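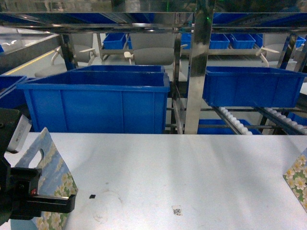

Why Does Ice Cream Give You a Headache?

I was seven the first time it got me. My cousin and I had a popsicle race on the porch one June, and I won, and then I grabbed my forehead and yelled. Have you ever done that? People call it brain freeze, but your brain doesn't freeze at all (phew!).

So what's going on? Press your tongue against the roof of your mouth. Lots of tiny blood vessels run through there, and they like to stay nice and warm. When a big gulp of something icy hits them, they squeeze up small, then open wide again really fast. Nerves nearby feel that and send a message to your brain -- ouch! The funny part is that your brain gets mixed up about where the message came from. It thinks the trouble is in your forehead, so that's where you feel the pain.

It usually goes away in less than a minute or two. If you want to hurry it along, push your tongue up against the roof of your mouth, or take little sips of water that isn't cold. I do the tongue thing, and I look pretty silly doing it.

And if you'd like to skip the headache? Slow down! Take small bites and let each one melt a bit before you swallow. Slushes are the sneaky ones, because a straw can shoot the cold stuff right at the top of your mouth. Aim it to the side and you should be fine.

Anayeli Pacheco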